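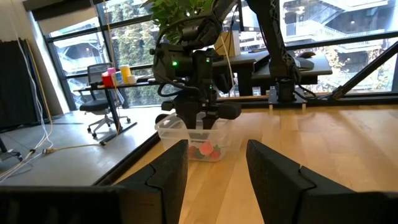

Toy fruit in a clear container on a wooden tabletop.

Home | Features | Food | Family | Archive | Subscribe

Print this page | E-mail to a friend

The Summer I Learned to Sell Peaches

By Jae-in Cheon
24 April 2020

My aunt ran a fruit stand on the road out of Werkatley for most of my childhood, and the year I turned thirteen she decided I was old enough to work it. I was thrilled! I figured I'd sit in the shade, eat whatever I wanted and hand people their change. I had played store with my cousins for years, so how hard could the real thing be?

Well. The first lesson was that peaches bruise if you so much as look at them wrong. My aunt had me handle them like eggs (her words, and she said them a lot), stem side down, never more than two layers deep. I dumped a whole bag into a basket on my first morning and she made me eat cobbler from the damage for a week, which I have to say was a pretty weak punishment.

The second lesson was talking. I was a shy kid, and there's no hiding at a fruit stand. People pull over and they want to know what's sweet today, and is it local, and did we get that rain. One man always asked for a discount before he'd even shut his car door. My aunt never gave him one. She gave him an extra plum, every single time, and he drove off happier than if she'd knocked a dollar off the bill.

By the end of July I had my own regulars. I knew who wanted them hard for pickling and who wanted them so ripe they had to be eaten over the sink. I'd also saved $245, kept in a coffee can, and I blew nearly all of it on a secondhand Makton bike with a bent front fender. I loved that bike. I rode it the 3 miles to the stand every morning and got there starving.

We closed up each October, once the last of the apples had gone. My aunt would sweep out the stand, fold up the awning and let me paint over the prices on the big sign. It always felt a little sad, and then we'd drive over to Ha for noodles and I'd forget all about it.

I buy my fruit at the Vonesora market these days, like everybody else in my neighborhood. I still turn every peach over to check the underside, and I still sniff the melons, and my kids walk ahead and pretend they don't know me. Last summer, though, my daughter asked how you can tell when a peach is ready. I showed her how to smell up near the stem and press very gently by the shoulder, and she picked out six all by herself. Two of them were hard as baseballs. We put them in a paper bag on the counter and had them for breakfast a few days later.

Contact us | Copyright 2020. All rights reserved. | Back to top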